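Palacios Builders: a lead carpenter on stairs, site hours and training

The lead carpenter at Palacios Builders has run crews for the firm for 19 years, most of them on whole-house remodels in the Delter area. We met in the shop at 6 in the morning, an hour before the crews leave for their sites.

The current job is a second-floor addition on Skulline Road. The old roof is off, the new floor is framed, and the stair goes in on Wednesday. Stairs are the part of the work the lead carpenter still prefers to lay out personally.

"You measure total rise from finished floor to finished floor," the carpenter said. "New people measure from the subfloor, and then the top riser is wrong by the thickness of the flooring. On this house the upstairs gets thick oak and the downstairs keeps its old pine, so the two don't cancel out."

Stringers are cut in the shop from a plywood template. The template is tested on site first, clamped to the header and checked with a level at the top, middle and bottom treads. Only then is the lumber cut.

"A template costs me part of a sheet. A bad set of stringers costs me a morning and the lumber."

Palacios employs seven carpenters, two of them in their first year. Apprentices start with layout and cleanup, then move to blocking, sheathing and exterior trim. Finish work comes after the second year. The firm pays for evening classes and expects a passing grade.

"The class gives them the code and the math," the carpenter said. "What it can't give them is a house where no wall is square. They get that from us."

Scheduling moved to a program called Flimow last spring. Each job is broken into tasks with an assigned crew, and inspections are entered as fixed dates. The addition has 239 tasks, which the carpenter considers too many.

"Somebody put in a separate line for each window. I would have used one line per wall – the crew doesn't change between windows. But the office can see when trim has to be ordered, and that part works. We have had fewer days waiting on material."

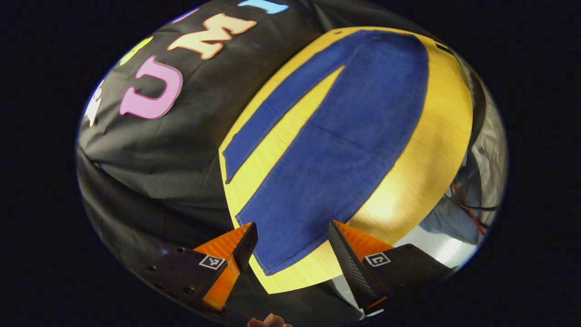

Blue jeans on a round wood tabletop.

On clothing and gear the firm leaves most choices to the crew. Boots, eye protection and hearing protection are required. Long pants are required on every site, in any weather.

The carpenter keeps a short tool list for new hires: a framing square, a chalk line, a tape, a sharp chisel and a block plane. Saws and nail guns belong to the company and are signed out by the week.

Asked what is next, the carpenter named a porch rebuild with rotted posts and a foundation pier that has settled. "We jack it first and leave it a few days. Then we measure again – the numbers will have changed." The permit is in, and work starts once the stair on Skulline Road passes inspection.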